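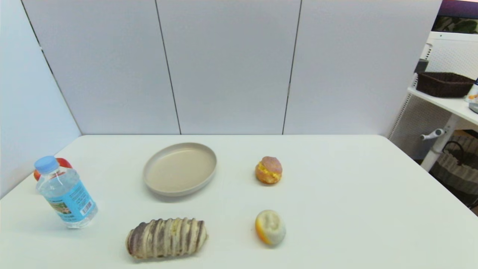 Eswood Breakfast Club: progress report to the Zuvemon Fund
Thursday, August 19, 2021

Quick one this time, full accounts to follow with the year end papers.

Where we are

Club open every school day since February. Two rooms now, the hall and the old music room. Main thing to report is numbers, up again. We planned for 300 breakfasts a week and hit that before spring break, been over it most weeks after. Summer sessions quieter, as expected, but steadier than last year.

Food

Bread and rolls still from the Skála bakery, delivered before 7. Price went up in June. We absorbed it by dropping the branded cereal, few complaints. Sweet buns Fridays only. Parents asked for more fruit so we switched one delivery a week to apples and bananas. Bananas go first, apples come back bruised. Will try cut fruit in the fall.

Bottled water is costing more than it should. The hall fountain has been out of order since May and the school district says the part is on backorder. If it's not fixed by the start of term we'd like to move some of the transport line over to cover it. Please let us know if that needs a seperate form.

Staffing

3 paid staff, all part time. One leaving at the end of the month for a full time job at Ultton Elementary, ad is up, two decent applications so far. Food handling certificates up to date for everyone. Background checks renewed in July, took nearly 9 weeks, so we're starting the next round early.

Money

Spent to date is a bit under budget. Underspend is mostly the van, which we didn't rent in the end becuase the bakery delivers. Overspend on cleaning supplies and paper goods. Receipts scanned, can send.

Problems

Sign-in sheet is not working. Kids skip it, then our counts don't match the kitchen's. Going to a punch card from September.
Storage. Freezer is full by Tuesday. Looking at a used chest freezer, quote attached.

Next quarter

Fill the vacancy. Sort out the freezer. Parent survey, short one, in English and Spanish. Ultton site visit pushed to October, they need the gym floor finished first.

Second payment request attached, signed copy in the mail.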